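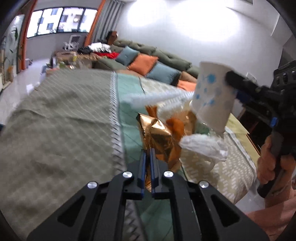

The table after guests

In my family we never cleaned the table while people were still sitting at it. My grandmother thought it was rude, like telling the guests to go home. So the wrappers, cups and napkins stayed where they were until the last coat was taken from the hook. I still keep this rule, even now that I live in another country and my guests sometimes try to clean by themselves.

In December we have many of these evenings. Lenuța Mihăilă comes with her sister, Joana Mendes comes from work with her bag still full of papers, and everybody brings something sweet because they don't know what else to bring. I don't complain. But at 11 at night the big table in the living room looks like a small market after closing.

I used to do it in a wrong way. I took the trash bag, I started from one corner and put in everything I could reach. It was fast, and two times I threw away something good. One time it was a whole packet of cookies, not opened, and the other time it was an earring of Joana's, which she had put on a napkin. We found the earring in the morning, and I will not write here how.

Now I go by kind of thing and I leave the corners alone. First I take the paper cups. I look inside each one, because there is always one with tea in it, and tea on a tablecloth is a long story. The empty ones go one inside another, so they take almost no place in the bag.

Then the shiny packets. I pick up each one and press it a little before I decide. If there is something inside, it goes to the tin on the shelf. If not, I fold it flat, two times, and put it under something heavy for a minute – these papers like to open again by themselves. Gold ones are the worst for this. My neighbor Bernadette Moynihan keeps the nice ones for her grandchildren, who make stars from them, so I put aside three or four for her if they don't have chocolate on them.

After this come the napkins and plastic bags, all the white soft things. For these I go slowly. I open every napkin with two fingers, and since the story with the earring I don't feel silly doing it.

Bubble wrap and other packing material I keep if it is clean. I have a drawer for it in the hall. My husband says that the drawer is already full, and he is right, but in January somebody always has to mail something.

The cloth is the last. I don't shake it from the balcony anymore, we live above a lady with plants. I take the four corners to the middle, carry it like a sack to the bathtub and shake it there. Then it goes to the wash, even if it looks clean. Sugar you can't see, but you can feel it with your hand the next day.

All this takes me maybe twenty minutes, with the radio on low. Lenuța asked me last time why I don't leave it for the morning. I tried it once. I came in with my coffee and there was no place to put the cup.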